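October, 7.15 a.m.

The service department opened at the usual hour with 11 vehicles booked, three of them carried over from yesterday pending parts. Mr. Kawaguchi confirmed that the Plodel shipment had cleared the warehouse and would reach the dealership before noon. The winter tire changeover is now the principal demand on the bays, and I have instructed the front desk to offer no further morning appointments until the month is out.

At nine I met with Cletus Iwasaki to review the proposed purchase of the Quintanilla lot. The vendor has moved on price but remains firm on the closing date. Mr. Iwasaki recommends that the environmental report on the former fuel tanks be received in full before any deposit is paid, and I have accepted that advice. The lot would give us room for 70 additional vehicles. Our present yard holds 122 and was full again this morning, with two trade-ins parked along the side lane, contrary to our undertaking to the municipality. I directed that they be moved.

The Plismont renewal was signed without amendment. A copy has gone to the accountant.

The customer lounge reopened after lunch. The new counter is white, as my sister wished, and the coffee station has been restocked.
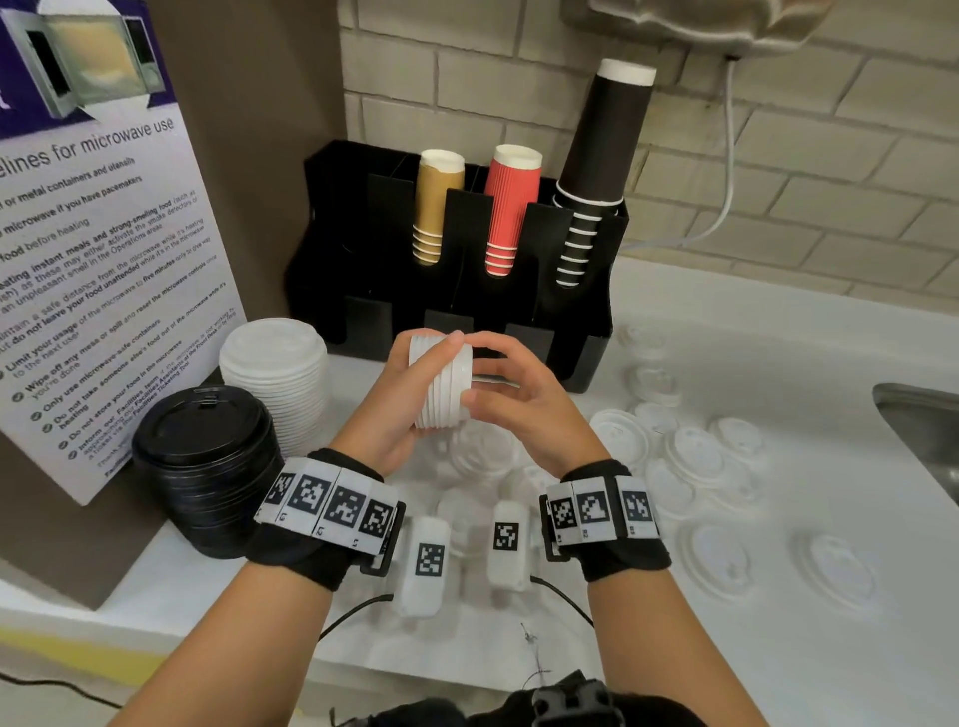

*Cup lids at the coffee counter, customer lounge.*

Correspondence from Drutar regarding the hoist inspection arrived at four. Bay 3 must be recertified before it is returned to use. Mr. Kawaguchi will telephone them in the morning and ask for the earliest available technician. My father's old service ledgers are still in the upstairs closet and should be boxed before the painters begin.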